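I've been putting off writing about the arm since July, mostly out of stubbornness. I said then that the self-calibration routine was a waste of time and I wanted to be fair to it before saying so again.

So, the gripper. We were told that once you'd run the Hoveo setup script you'd never need to touch the finger zero by hand. Kayode Etim ran it, got a green tick, and the left finger still closed ahead of the right one. He ran it again and got another green tick. I don't trust a tick that comes up whatever you do.

What I do now takes 40 minutes. Power off, back the fingertip screws out, wipe the slides, put it all together and check the gap with a feeler gauge at open, half and shut. Then I go to the wrist camera, which is where I think most of the trouble gets blamed on the wrong part. If the mount has crept, the fingers look crooked in the view even when they're fine. After that it's soft toys, because a hard block hides a sloppy grip and a bit of stuffing doesn't.

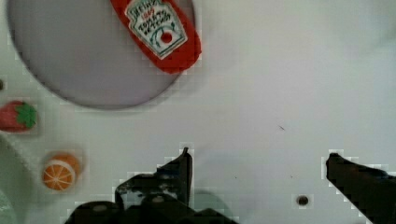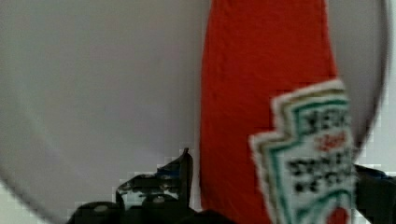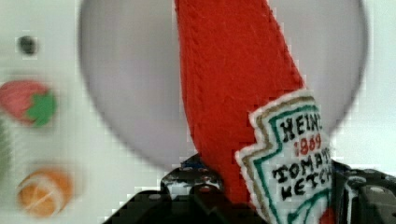
Wrist camera views, with the grey disc and the ketchup bottle.

Somtochukwu Ekwueme reckons I should be logging motor current through the whole close and leaving my eyeballs out of it. Maybe. I tried it for an evening and got 71 lines of numbers that told me the motor was drawing current. The script's own log was worse – 414 lines, and not one of them mentions the left finger by name.

I'm not convinced by the thread lubricant the Flidotville crowd swear by either. It picks up fluff, and anything that handles plush is going to see plenty of fluff. Dry slides and a soft brush have done me well enough so far.

The part I will give some credit to is the newer mounting bracket from Wodia. It has 2 locating pins, so the camera goes back on the same way each time, and I haven't had to redo the offset after taking it off. I still put a paint mark across the join. If the mark splits, I'll know before the software does.

Next job is the cable strain relief, which I've got held on with tape and don't want to discuss.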